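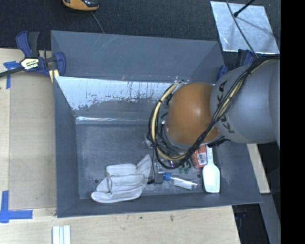 Figure 1. KUKA arm reaching into the gray bin, with a glove, a capped tube and a scoop among the items on the floor.

# Lecture notes: from depth image to grasp command

Course: Robot Software in Practice
Instructor: Prasanna Gazi
Lab support: Kacper Ziółkowski

These notes go with the second half of the picking unit. Read them before the lab and bring a laptop with the course workspace already built. The planning package is called Tirnia and the logging tool is called Dargate. Both are on the course server.

## 1. The loop

Our picking software runs as a state machine with five states:

1. **Look.** Arm out of the way, take a color image and a depth image.
2. **Propose.** Generate grasp candidates from the depth image.
3. **Check.** Throw out candidates the arm can't reach or that hit the bin.
4. **Move.** Approach, close, lift.
5. **Verify.** Read the gripper width and decide where to go next.

The state machine never goes from Propose to Move. If you skip Check in your own code, even for a test, the lab supervisor will stop the run.

## 2. Looking into the bin

A fixed camera sees the arm as well as the objects. In Figure 1 the arm hides much of the right half of the bin, so an image taken at that moment is no use for planning a grasp on that side. Tirnia has a `clear_view` pose for this. Call it, wait for the joint velocities to drop to zero, then trigger the camera. The default wait is 300 ms after the last motion message.

The bin model is loaded from a file. Do not fit the walls from the depth data. Shiny metal gives bad depth, and the inner wall in Figure 1 has a reflective band with a worn edge that can come back as holes or as points floating in front of the wall. Clear plastic has the same problem. The tube with the blue cap will often show up as a cap and nothing else.

Missing depth is stored as zero. Mask it out before you compute normals. Last year several groups forgot this and got candidates sitting at the camera origin.

## 3. Proposing grasps

The baseline proposer samples points above the floor plane, estimates a normal at each one, and lines up the gripper with it. For each look we keep the best 18 candidates by score.

The score works well on stiff objects with flat sides. It does poorly on cloth. On a crumpled glove the normals change from one fold to the next, and the top candidates jump between looks even when nothing has moved. Karim Saab's patch averages the normals over a wider patch when the local spread is high. Turn it on with `soft_mode: true`.

## 4. Checking

Two checks run in order, cheapest first:

- **Reach.** Solve inverse kinematics for the grasp pose and the pre-grasp pose. Both must have a solution in the same arm configuration.
- **Collision.** Test the gripper, the wrist and the cable bundle against the bin model.

The cables are the part people leave out. They loop well outside the orange joint in Figure 1, and a wrist rotation that is fine for the bare arm may push the loop into a wall. In Tirnia the bundle is a set of capsules attached to the last links. It is a rough model — keep the padding at its default value.

Anything fixed near the rim has to be in the model too, and that includes the bar clamps. If you move a clamp, edit `workcell.yaml` and reload.

## 5. Exercise

Download log 417 from Dargate and replay it with the arm disconnected.

- Plot the number of candidates left after each check.
- Find the first look where every candidate fails. Which check removed the last one?
- Run the log again with `soft_mode` on and compare the top candidate from look to look.
- Write one paragraph on what your state machine should do when Check returns an empty list.

Send plots and code to Kacper as a single archive. Questions about the collision model go to Eugeniusz Górecki.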